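Sevim Gökçe runs the demonstration work at Cirkgate, where operators teach robot arms short tabletop tasks by remote control. Most of her day goes into deciding which recordings to keep.

"A demonstration can finish the task and still be bad data," she says. "If the operator hesitates above the object for a long time, the policy learns to hesitate there too."

Her team has 2,932 recordings on disk, of which 1,114 are used for training. The operator holds a small leader arm and the larger arm follows its joint angles. Gökçe tried hand guiding first, with the operator pushing the arm itself, and dropped it in September.

"With hand guiding, your own arms end up in the camera view. The model sees them in training and then they are gone at run time." 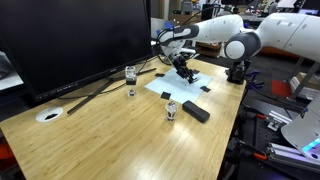
The gripper over the pale blue sheet, with two clear cups on the table.

Thin, flat objects take the most practice. Barış Yazıcı, who operates on most shifts, says depth is the difficulty – the leader arm gives him no force feedback, so he judges height from the shadow of the fingers.

"I come down in small steps near the table," he says. "New people come down in one move and press too hard."

New operators record 90 practice runs before any of their work is kept. Gökçe reviews the joint traces first and the video second, and rejects runs with long pauses or sudden reversals.

Asked whether she would go back to hand guiding, she says she might for contact tasks such as wiping. "You feel the surface directly. For picking things up, I would stay with the leader arm."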